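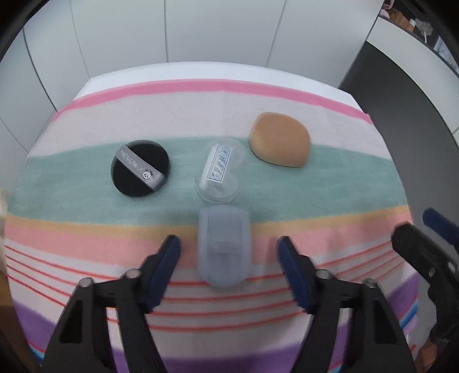
A puff, a sponge and two plastic containers, one clear and one a frosted gray-blue, on a striped cloth.

I have come around to the view that small things should be kept out in the open, and I want to argue for it, mainly against my brother-in-law Magnus Baird, who owns 58 drawer dividers and would like me to own some too.

Take makeup. A powder puff does one job and takes up very little room. A sponge is the same. The usual advice is to put each of them in its own pouch, put the pouches in a zip bag, and put the zip bag in the bathroom drawer. I did that for six years. In that time I bought sponges I already had, because the ones I had were in a pouch in a bag in a drawer. Last November I emptied the drawer onto the bed and found three puffs still sealed in their packets.

Now I lay a cloth over the end of the table and put the things I use on it. Stripes help more than I expected. A black puff on a wide green band can be found half asleep. The clear containers are harder to spot, and I have some complaints about those.

Clear plastic is sold to us as the honest choice, the one where you can see what you have. In practice it takes on the colour of whatever it is sitting on. Put a see-through case on a green cloth and you get a greenish case. Frosted plastic is a bit better to find and worse to see into. I would sooner have a plain tin with a word on the lid. Kovness used to make one with a flat top you could write on in pencil, and then they stopped. The Ikwood version has a curved lid and the pencil rubs off.

Labels matter more than containers. A label running down the long side of a thing is worth having, whatever language it is in, because you learn the look of it even if you can't read it. My neighbour at Laing Street has jars from four countries in her bathroom and never mixes them up. She goes by the colour of the printing.

The case against me is dust, and it is a fair one. A puff left out will collect it, and so will a sponge. I wash the sponge on Sundays and the puff when it starts to feel stiff, and the cloth goes in with the tea towels. Magnus says this is more work than closing a drawer. It probably is. But I never washed any of it when it lived in the drawer, and I doubt most people do.

He also says a table is for eating at. We eat at the other end.

I am not asking anyone to throw out their organizers. If you have already paid for the big Dirkex unit with the acrylic trays, keep it and put your socks in it. What I would suggest is picking the few things you reach for every morning and leaving them on a cloth for a month - a patterned one, if you have it. Then go and look at what is still in the drawer.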